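Folding laundry on a woven mat bed: how do I deal with all the black stuff?

Posted by Menaka Dewan, December 22, 2025

Hi all! I moved into a small place in Enisstead in July and I love it, except for laundry day. There's no table, so everything gets dumped on the bed. I have a bamboo mat over the mattress with a patchwork quilt under it, and nearly all my clothes are black. I can't tell sleeves from pant legs once it's in a heap!

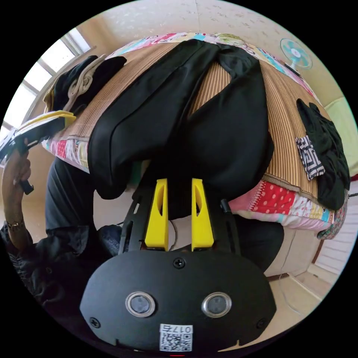 Black clothes on the mat, patchwork quilt around the edges.

Do you sort first or just fold as you go? And does the mat snag knits?

Debashish Bhuiyan

Oh, I love this topic! Sort first, always. Make one pile for long things and one for small things, and keep the middle of the bed clear for folding. I worked at the Tultside laundry for two years and we did 81 bags on a busy day, and the long things always went first so they didn't get buried. 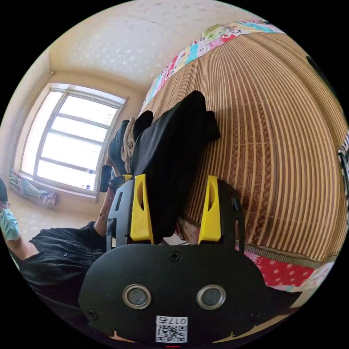

Black clothes are so much easier once you stop working under the ceiling light. I do mine in the morning, facing the glass, and the seams pop right out. With a window that close to the bed you can hold each piece up toward it and find the collar or the waistband in a second. Then lay it flat, smooth it with your palm, fold lengthwise, and fold up from the hem. Knits go last, on top. Mine have never snagged on a mat, but I lift them and don't drag them.

Siriporn Nakpan

just hang the black ones lol. works for me

Dorota Cieślak

Seconding the daylight tip, it's great! I'd add one thing, which is to brush the mat before you start. Lint hides between the ribs and black cotton picks up every bit of it. 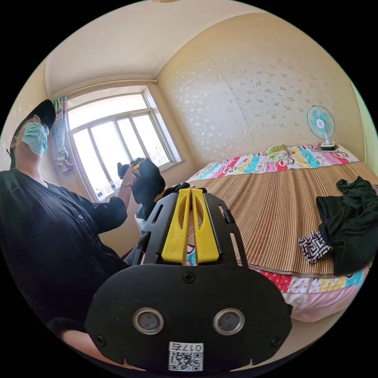 A dry hand brush does the job, going along the ribs and never across. Then shake the quilt out too if it's been a while. Have fun with it, put some music on!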